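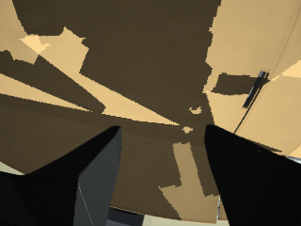
*Simulated gripper, fingers open and nothing between them.*

Bimla Upadhyay has the rulebook open before I've sat down. It's six pages long, stapled at the corner, and she wrote most of it with Ye-seo Maeng after a rough November at Simbridge, when the team threw out 2,000 simulated runs in a single afternoon.

"They weren't bad runs!" she says. "Some were lovely. But we had three people deciding what counted as a finished task, and they all had a different idea in their heads. So you couldn't use any of it together."

The rulebook covers two-arm work in simulation: how a run starts, when it stops, who may change the settings, and what gets written down. I had expected something dry. I came away wanting to read it twice, mostly because Upadhyay talks about stopping rules the way other people talk about their favorite bakery.

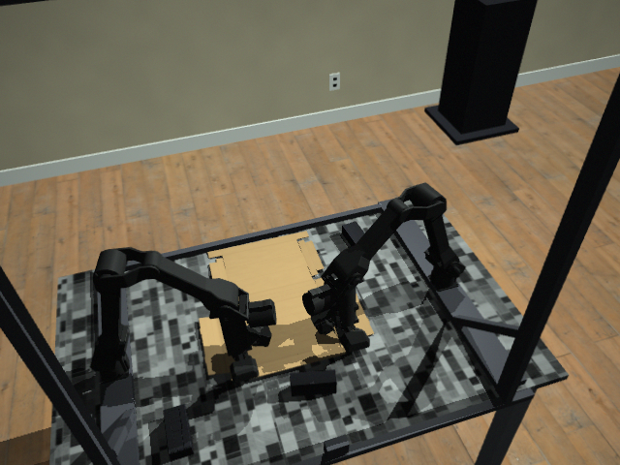
Shared space is the longest section, and she says it's the one she'd save from a fire. One arm working alone can be judged on its own path. Two arms have to be judged together, and the old notes at Simbridge never said how close was too close. She turns her screen toward me and points to the short gap between the grippers, with the flat cardboard under them. "Look at where they are. Both could go for the same piece. Our rule says you name a lead arm before the run starts, and the other one waits for it. And the black block in front there has to be in the written layout too, even if no one plans to touch it. If it's on the table, it's in the notes."

Maeng joins us with coffee and disagrees cheerfully with half of this. She would let the lead change during a run, as long as the log shows the moment it happened. They've been having this argument since spring, I gather, and both of them clearly enjoy it. The current version sides with Upadhyay. The draft in the shared folder leaves a blank line.

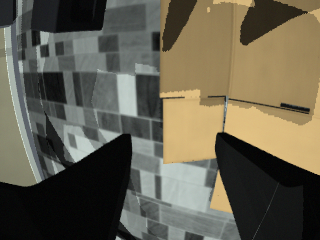

Does a run that passes in simulation count as approval to try it on real arms?

It counts as permission to ask. A second person has to review the log, check the speed and force limits against the real equipment, and sign before anything is powered up.

That second signature was Dong-geon Geum's idea. He used to do floor safety at Ladham, and he's strict about the reviewer being someone who didn't set up the run. "You read your own log and you see what you meant to do," he told me on the phone. "Give it to somebody else and they see what's written."

I asked him which rule gets broken most. He laughed for a good while. It's the one about failed runs. People want to delete them, and the rulebook says they stay, with a plain sentence on what went wrong.

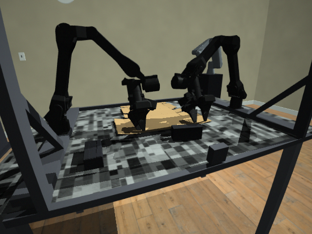 *Two simulated arms lean in over a tan sheet, grippers face to face.*

Soft and foldable things are next. Upadhyay wants a better way to say "done" for a sheet that never lies quite the same way twice, and she's already filled the margins of page four with tries. Her favorite so far asks the reviewer to compare the result with a written target before watching the motion at all. Maeng likes that one too, so it may go in without a fight. They're meeting on it again at 4:30, and I've been told I can sit in if I bring snacks.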